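**Housekeeping Practice, Unit 6: Towels**

Bring the reading from last time, and 2 towels of your own. The Messide linen room will not lend you any, having met previous classes.

## Why an hour on towels

A guest never sees your inventory sheet. A guest does see the towel, usually at eye level, and draws conclusions about the plumbing. The Trerkance property has 200 rooms and puts 2 bath towels in each, so a full change is 400 towels. A bad habit gets repeated 400 times.

## Before the first fold

- Lay the towel flat. Flat means flat – a lump under the first fold will be a bigger lump under the third.
- Smooth from the middle outward with the side of the hand.
- Find the seams and hems. They go inside the finished fold.
- Terry has a pile. Stroke it one way and leave it alone.

## Picking up

Take the edge, a small pinch, right at the end of the cloth. Grabbing a fistful from the middle gets the towel off the table and undoes everything in the section before this one.

A towel that has gone into a heap is not ruined. Find one edge, hold it, and let the rest hang until a second corner shows up. It will, eventually.

## The Huamán fold

Thirds lengthwise, then in half, then in half again. Rounded edge faces the door. We will do 6 each and keep the best one.
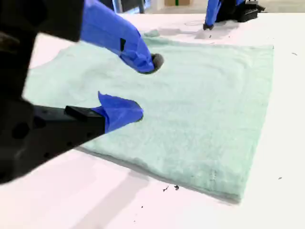
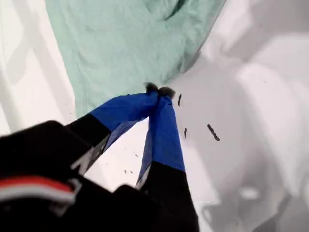
Mint-green terry, spread out in the first and crumpled in the second.

A note on the draft of this handout asked whether thirds lengthwise still works on the narrow Prosport gym towels, or whether halves would do. Halves will do. Thirds on those gives you something close to a scarf.

For next time: bath mats, chapter 6.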